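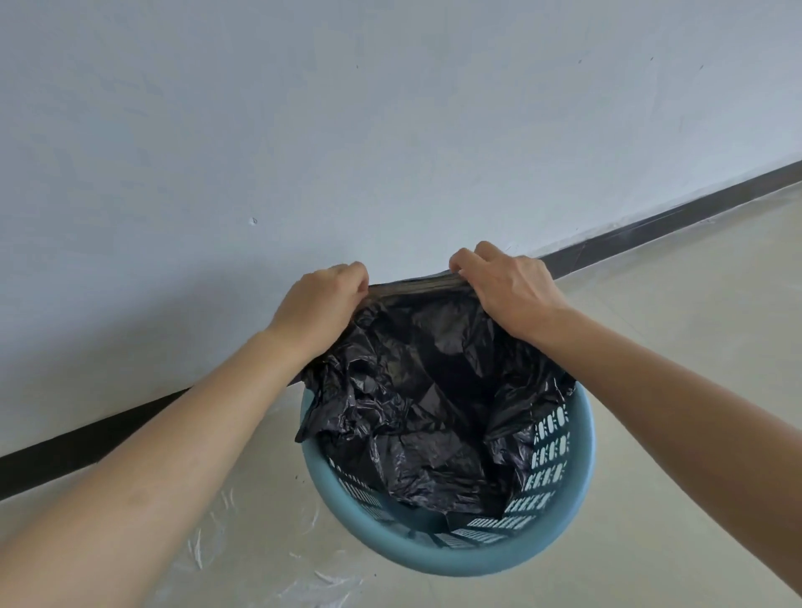

4.2 Setting up distress and security alerts

The Grestico alert unit must be set up before the vessel leaves port. Use the bridge panel.

1. Open Alerts and enter the vessel name and call sign.
2. Set the position report interval to 10 minutes.
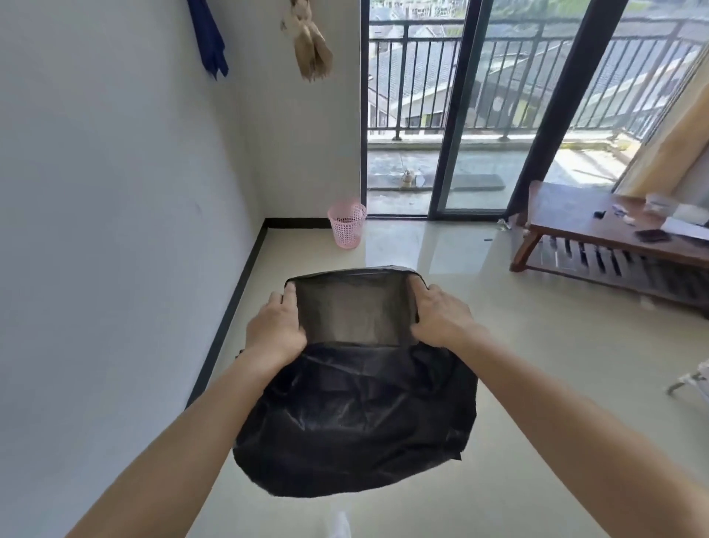

Page 2

NOTE: Shorter intervals use more airtime -- check your plan first.

3. Enter the shore contact. Ranier plans allow two contacts. 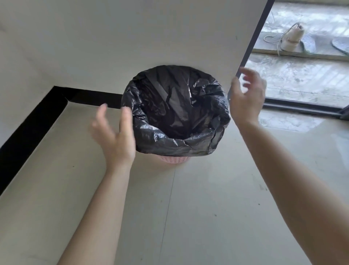
4. Hold TEST until the lamp turns green, then let go.

CAUTION: Do not press ALERT during a test. It sends a live message to the coast station.

Related sections
Premside antenna mounting
Valcárcel battery backup
Alert log and message codes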